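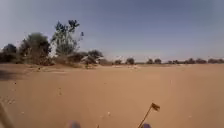
Senthil Varghese

Brokerage boats change hands on paper before they change hands on the water, and in the mid-size sailing market the paper has been getting thicker. Buyers of used cruising yachts between 26 and 35 feet now routinely ask for a rigging report as well as the hull survey. Sellers who cannot supply one are finding that the first offer comes in lower, or does not come at all until the mast is out.

The reason lies mainly with underwriters. Most policies on older yachts have long carried a clause on the age of standing rigging, but it was loosely applied. A wire shroud was assumed to be good for a decade or so, and an owner who ticked the box was rarely asked to prove it. Over the past few renewals that has changed. Insurers want an invoice, a rigger's name and a list of what was replaced. "Rigging renewed by previous owner" is no longer accepted by several of the brokers' regular underwriters, and a buyer who cannot get cover cannot get a berth either, as most marinas ask for third-party insurance before they hand over a gate key.

At Stenside, where the yard handles brokerage and refit work from the same office, the order of a sale has been turned round to suit. The mast used to come down after the deposit had been paid and the survey read. It now comes down when the boat is listed, at the seller's cost, and goes on trestles in the spar shed. Each terminal is cleaned and checked under magnification, the clevis pins are measured, and the chainplates are drawn if the joinery allows. The report is then attached to the listing. Time from listing to completed sale has shortened by almost 3 weeks, according to the yard's own records, although the yard also concedes that better boats tend to come from sellers willing to pay for the work.

Chainplates are the awkward part. On many production yachts from the seventies and eighties they pass through the deck and bolt to a bulkhead or a glassed-in knee, and the section most likely to corrode is the inch or so buried in the deck core, where water sits and oxygen does not reach. It cannot be inspected in place. On the Viklund 31, a common sight in northern yards, the lower chainplate bolts are hidden behind a moulded locker liner, and getting at them means cutting an access hole that then has to be made good. Riggers quote for the cutting and the trim separately. Some owners take the first price and leave the second, and there are a fair number of Viklunds about with a square of bare ply where the locker back should be.

Swaged terminals raise a different question. A crack in a swage may be found with dye, but the absence of a crack says little about the wire inside it. For that reason most riggers will not put a remaining life on a swaged shroud. They will state what they found and when. Surveyors want more than that, and some of the friction in recent sales has come from a surveyor writing "rigging to be certified" in a report and a rigger declining to certify anything he did not make. The wording now preferred at Stenside is "inspected and found serviceable at date of inspection", which is less than the buyer would like and has so far been enough for the insurer.

Rod rigging is a smaller group, mostly found on cruiser-racers. The heads at each end need to be dropped and examined, and re-heading takes a machine that few yards own. Hususmont, which sends a van round the coast from March, is booked well ahead for spring. Owners hoping to sell before August are advised to have rod unstepped in autumn and to let it travel to the workshop over the winter, coiled to the diameter the maker sets down and no tighter.

Cost falls unevenly. A full set of wire for a simple masthead sloop is a tolerable share of the boat's value. The same work on a ketch is not, and two-masted boats at the lower end of the market have suffered for it. Several have been withdrawn from brokerage in the past year and sold privately to buyers prepared to do the work themselves with mechanical terminals. Those fittings can be opened and reused with a new cone, and insurers generally accept them, provided that receipts are kept for the wire.

Wooden boats sit outside most of this. The Rimbridge register, whose oldest entry is a gaff cutter of 1899, has its own inspection scheme, and its galvanised wire is served, tarred and looked at every winter by people who expect to replace it. Premiums there have barely moved.

For everyone else the practical advice is to start a file. It should hold the invoice for the wire, the batch label if the rigger left one, a dated photograph of each chainplate out of the boat, and the tension readings taken after the first sail. Tension readings are often left out, and surveyors have begun to ask for them.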